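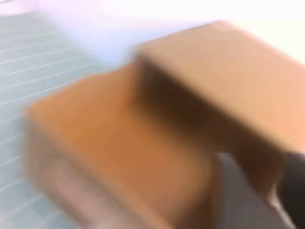 Rillau Community Forum
Board: Perception and Planning
Thread: Wrist camera frames during fast transit – gate them or keep them?

Posted by: kestrel_ops

Colleagues,

Our group maintains the perception and planning stack for a tabletop arm that handles cardboard boxes. The only camera in regular use is the one at the wrist. We run Rillau for motion planning and the Skusmont node for plane fitting and pose estimation. I would like the board's opinion on a design question before we commit to it for the August release.

During transit moves the wrist camera produces frames with heavy motion blur. The Skusmont node accepts these frames without complaint and publishes a box pose for each of them. The poses are poor. When two boxes stand close together, the node tends to merge the lit top of the rear box with the top of the nearer one and reports a single large plane. The shaded side between them should separate the two, but under blur the transition becomes too gradual for the edge stage. The planner then receives a grasp target that lies over the gap.

The proposal within our group is to place a gate in front of the node. Any frame whose sharpness score falls below a threshold would be discarded, and the planner would hold the last accepted pose. Is this consistent with general practice? Are there consequences we should expect?

Posted by: mh_lattice

We operate a gate of this type and recommend it. Two remarks.

First, the sharpness score should be computed on a region of interest and not on the full image. If the upper part of the image is overexposed, it contributes nothing to the score, and a usable frame may be rejected on that account.

Second, please exclude the gripper from the region. The fingers are always close to the lens and frequently out of focus. They lower the score in every frame, sharp or otherwise. A fixed mask for each finger opening width is sufficient.

Posted by: torque_budget

I must disagree with the proposal as stated. A gate on image content treats the symptom. The arm controller knows the wrist velocity at all times, and the exposure time is known as well. The expected blur can be computed from these two quantities before the image is even read. That value is deterministic and does not depend on what happens to be in view.

A content score has an additional defect. A plain surface with little texture will score low even when the camera is at rest. You would be discarding good frames of plain objects.

Posted by: kestrel_ops

Thank you both. With respect to texture, our work surface is a cloth printed with a white grid on pale blue-green, so in most poses there is a strong signal available from the background. I accept that this is a property of our table and would not transfer to another site.

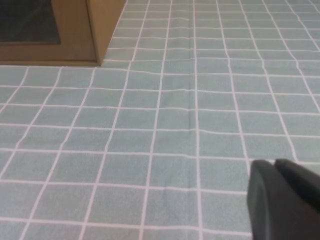
The grid has been of practical use in another respect. We estimate camera tilt from the convergence of the lines and compare it with the forward kinematics. Agreement is good while the cloth lies flat. Where there is a fold, the lines shift to one side and the tilt estimate follows them. We have therefore been obliged to fit the lines with an outlier-tolerant method, and I am not yet satisfied with it.

Posted by: mh_lattice

In that case I would not use the cloth as a measuring instrument at all. A fabric grid is a convenience for the operator. It was not manufactured to a tolerance, and it moves whenever something is dragged across it. A rigid printed board, placed at the table edge and viewed once at the start of each session, would give you a reference that can be defended in a report.

Posted by: kestrel_ops

The calibration itself is performed with a rigid board. The cloth serves only as a consistency check between calibrations – a large disagreement raises a warning and nothing more. It does not feed the planner.

Posted by: torque_budget

A warning that is triggered by a crease will be ignored by operators within a short time. I would either mask the creased region or remove the check.

Posted by: Brurkudance_support

Speaking for the maintainers of the Brurkudance logging tool, which the original poster may already have installed: the replay function can evaluate both gates on recorded sessions without moving the arm. Joint velocities and images are stored on a common clock. The procedure is as follows.

Record a session with the gate disabled.
Export the velocity channel at the image timestamps.
Run the planner offline once with the content gate and once with the velocity gate.
Compare the rejected frame lists.

Please confirm that the camera timestamp refers to the middle of the exposure. Many drivers stamp the frame on arrival, and the velocity lookup will then be displaced by the transfer delay. On a short move this is enough to assign a stationary reading to a blurred image.

Posted by: kestrel_ops

We followed this procedure on 700 frames. The driver did stamp on arrival, and we corrected the offset before the comparison.

The results support torque_budget in the main. The velocity gate rejected the transit frames and retained nearly all of the stationary ones. The content gate rejected a number of stationary frames in which the near box filled most of the view and little of the grid remained visible.

There were, however, 2 frames which the velocity gate accepted and which were plainly blurred. Both followed directly upon a stop. The commanded velocity was zero, but the wrist had not settled.

Posted by: torque_budget

That is residual oscillation, and the commanded value will never show it. Use the measured joint velocity, and add a settling interval after each stop. If the measured signal is too coarse at low speed, the interval alone will cover the case.

Posted by: nasution_integrations

I write on behalf of the Nasution integration group. We would caution against holding the last accepted pose for an unlimited period, which is how I read the first post. If the arm makes a long transit, the held pose may describe a box that has since been moved by another process or by a person.

Our implementation attaches an age to every pose. When the age exceeds the limit, the planner may continue to a hover position but may not begin the final approach. It requests a short pause, takes a new image, and proceeds only when that image passes the gate. The cost in cycle time has been acceptable at our site.

Posted by: mh_lattice

I support the age limit. I continue to believe that a content gate has a place as a second stage. Velocity cannot detect a smeared lens or an exposure fault. The threshold may be set low so that it acts only in gross cases.

Posted by: torque_budget

As a second stage with a low threshold, I have no objection. My concern was with its use as the primary criterion.

Posted by: kestrel_ops

The following configuration will be submitted for our internal review.

Stage 1: velocity gate on measured joint velocity, with image timestamps corrected to mid-exposure.
Stage 2: settling interval after each stop, length to be determined from the logs.
Stage 3: content gate at a low threshold, gripper masked, upper image region excluded when overexposed.

The planner will enforce a pose age limit, and the final approach will require a newly accepted frame. The tilt check against the cloth will be written to the log and will no longer raise a warning.

One matter remains open. The merging of adjacent tops is less frequent with sharp images, but I do not expect it to disappear when the shaded side is narrow. If any member has modified the Skusmont plane fitting to require a depth step between neighboring planes, I would be grateful for the parameter names.

Posted by: nasution_integrations

We have such a modification. It is a patch against the previous Skusmont release and will need to be rebased. I will request permission to share it and will reply in this thread.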